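Let the Kids Crash the Fake Robot First

I coach a high school robotics club, and I have an opinion that gets me in trouble at every coaches' meetup I go to. A beginner should spend the whole first semester in simulation. No motors, no battery packs, no zip ties. Just a screen, a rendered arm on a rendered table, and as many mistakes as they can fit in before the late bus.

People hear that and look at me like I've suggested teaching swimming on a carpet. I get it! I used to be on the other side of this. I came into coaching from the build side, I love a shop that smells like solder, and the first thing I ever did with a group of ninth graders was hand them a box of parts and step back. It was a great afternoon. Then it was a pretty bad three months.

How we used to do it

Our club is called Gernetov, which was a typo on a T-shirt order years ago and stuck. For a long time we ran it the way everybody runs it. We had one working arm, an old desktop kit the kids named Saler, and we had far more students than Saler had hours in the day. So what did most of them do? They watched. The two or three who already knew some code got the keyboard, and the rest held the flashlight, fetched the hex keys and got very good at looking interested.

And when somebody new did get a turn, they were scared of it. I don't blame them. If you send Saler into the edge of the table you strip a gear, and then the whole club is down for two weeks while the part ships, and everyone knows it was you. I watched a really bright kid type a single joint angle, check it, check it again, ask a friend to check it, and then hand the keyboard back without hitting enter. I still think about that one. She didn't come back after winter break, and I'm fairly sure I know why.

What changed my mind

The Vindico Challenge changed my mind, and I went in grumbling. It's a regional contest where the early rounds are all virtual. You get an arm, a table and a task, and you submit code. I signed us up mainly for the free shop tour they gave to entrants (not proud of that), and I figured we'd come in last and get some pictures.

We did not do great, to be fair. But I started noticing who was at the keyboard. It was everyone. The school has a lab full of plain old desktops, and every one of them could run its own robot, slowly, with the fans howling. Kids who had never touched Saler were swinging a full-size arm into the table on purpose to see what the physics would do. One pair wrote a script that tried the same grasp 1,000 times overnight with tiny changes in the approach, and they came in the next morning before first bell to read the log. Before first bell! I have taught some of these children and I know what it takes to get them out of bed.

You can't run a thousand tries on Saler. You can hardly run ten before something needs tightening.

The part where I'm supposed to be fair

There are real complaints about this and I've heard all of them, usually over bad coffee.

The one I take seriously is that simulation lies. It does. Friction is a guess, cables don't snag, and nothing ever gets a little loose because it's been bumped all week. A kid who only knows the screen will get a rude shock on the day they meet a machine with backlash in the elbow. Fine. I want them to get that shock. I just want them to get it in the second semester, when they know enough to ask why the real thing is two degrees off and go looking for the answer.

The one I take less seriously is that it isn't hands-on. I've seen what hands-on looks like with one arm and a crowd, and it's mostly hands in pockets.

Then there's the money argument, which people seem to think cuts against me. A good arm costs more than our club will see in my lifetime. In simulation, my students get to program a Franka, the sort of machine I'd only ever seen in other people's videos, and it costs us whatever the school pays for electricity.

What a regular session looks like

Nothing fancy. We call the first unit Arms 101 and it's four or five weeks of moving joints one at a time until you can guess where the arm will end up before you run it. After that they pick a scene from the folder, or build one, and start placing things. They have strong feelings about decorating. I asked for a table and a board, and I got a marble wall and a bed with a fancy patterned cover behind the robot. I've learned to let that go, because a student who has spent an hour choosing wallpaper will also spend an hour fixing the thing that's supposed to happen in front of it.

They also spend a lot of time just flying the view around, getting it down low by the pedestal or right up against a link, and I used to nag them about it. I've stopped. It's how they figure out which way a joint bends and how much room that elbow needs, and you can't stick your head in there on a live machine anyway. 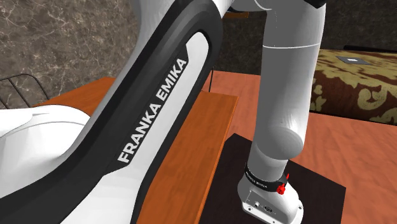
So when do they get the real one?

January, in our club. By then every student has a piece of code that works on the screen, and the deal is that you bring it to Saler and we find out together what's wrong with it. Something always is. Last year it was mostly speed, since they'd all gotten used to an arm that doesn't mind being yanked around. We now have a rule, taped to the bench, that the first run on hardware goes at a tenth of the simulated speed with a hand on the stop button.

I should mention the Aliyu project too, because it's the one I bring up when somebody tells me screen kids can't build. Aliyu is a little two-joint arm that a group of second-years designed from nothing, printed on the library's printer and wired themselves. They'd modeled it first, found out it couldn't reach its own target, and made the forearm longer before they'd wasted any plastic. It's ugly and it squeaks. It went to the June showcase and ran all afternoon.

My advice to a new coach, if you want it, is to put the parts box on a high shelf in September. The kids will complain. Mine still do, every fall, right up until somebody finds out how far you can throw a virtual block.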